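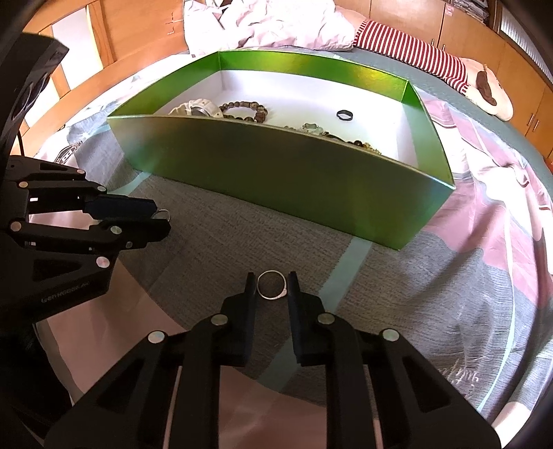
*A small silver ring on a gray-green blanket, between the fingers of a hand-held gripper.*

# Yeoman to open clothing resale and repair counters under the Resell name

Yeoman, the women's apparel retailer based in Surneck, will begin accepting its own pre-owned garments for resale in April. The program, called Resell, will start at the company's main store in Surneck and will be extended to its remaining shops once the first season has been reviewed.

Customers will be able to bring in jackets, knitwear, dresses, skirts and trousers carrying a Yeoman label, whatever the year of purchase. Garments that pass inspection will be cleaned, pressed and offered for sale on a separate floor of the store. The seller receives store credit equal to 60 percent of the resale price, payable when the item sells. Credit does not expire and may be used on new or pre-owned stock.

"Our customers have asked for this for several years, and many of them were already passing their jackets on to sisters and coworkers," said Dean Sedgwick, director of retail at Yeoman. "We know how these garments were made, and we have most of the original patterns and trim on hand. It made sense for the work to be done in our own building."

The company carried out a trial last fall in which 1088 garments were submitted for inspection. Of these, 258 were returned to their owners as unsuitable, most often for moth damage, fading at the shoulder or alterations that could not be reversed. Tailored jackets and wool coats made up the largest share of accepted items. Lightweight summer dresses were submitted less often than expected, and the company has said that it will accept them throughout the year to build up stock ahead of the warm months.

## Inspection and grading

Each garment will be examined by a member of the alterations staff and placed in one of three grades. Grade A covers items with no visible wear. Grade B covers items with light wear, such as slight softening at the cuff or a replaced button. Grade C covers items that have been repaired by the store, and the repair will be noted on the ticket along with the date on which it was completed.

Tickets will also state the original size, the fiber content and the measurements of the garment as taken on the day of inspection. Shoulder width, bust, waist and back length will be given for jackets and coats. Waist, hip and inseam will be given for trousers. The company decided to print full measurements after the trial showed that older garments often differed from the current size chart, in some cases by a full size. Skirts and dresses with an elastic waist will be listed with both a relaxed and an extended measurement.

Ryan Wragg, who heads the alterations workroom, said the measuring has taken more time than the repairs. "A tweed jacket that has been worn for ten years has settled to its owner," he said. "We press it, let it hang overnight and measure it the next morning. The number on the ticket needs to be one the next customer can rely on."

The workroom has been enlarged to make room for the added work. Two pressing stations and a second blind-stitch machine have been installed, and a storage wall now holds spare buttons, linings and zippers sorted by season. Some 2000 buttons from discontinued lines were cataloged during the winter and will be used to complete sets on older jackets and cardigans. Where a match cannot be found, the full set will be replaced and the original buttons returned to the seller on request.

## The Stevia line

The opening of Resell will coincide with the release of Stevia, a small spring collection designed with later repair in mind. The line includes a cropped cotton jacket, a collarless knit blazer, a pleated midi skirt and a wide-leg trouser with a side zipper. Seam allowances have been widened at the waist and side seams so that each piece can be let out by up to one size. Linings are attached by hand at the hem and can be removed without disturbing the outer fabric.

Stevia will be sold in ivory, pale green and navy. Every piece will come with a spare button and a length of matching thread sewn inside the care label. Pieces from the collection will be eligible for resale from the day of purchase - no waiting period applies.

Prices for Stevia are in line with the company's existing spring range. Mr. Sedgwick said that the additional fabric and handwork had raised the cost of the blazer in particular, and that the company had chosen to absorb the difference for the first season. A decision on fall pricing has not been made.

## How to take part

Garments may be brought to the Resell counter on the second floor of the Surneck store during regular hours. Items should be clean and dry, with pockets emptied and any brooches or pins removed. Belts and detachable collars should be brought with the garment if the owner still has them. A proof of purchase is not required.

Inspection will normally be completed within one week. Owners will be told the grade and proposed price before an item is placed on the floor, and may withdraw it at any time before it is sold. Unsold garments will be returned after 90 days, or given to a local clothing bank if the owner prefers. There is no charge for inspection or cleaning.

Shoes, handbags, swimwear and hosiery are not included in the program at this time. Garments made by other labels will not be accepted for resale, but may still be brought to the alterations workroom for repair at the standard rates.

The Resell counter will open at 10 a.m. and will close one hour before the store. Appointments are advised for customers bringing more than five garments, and can be made at the service desk on the ground floor.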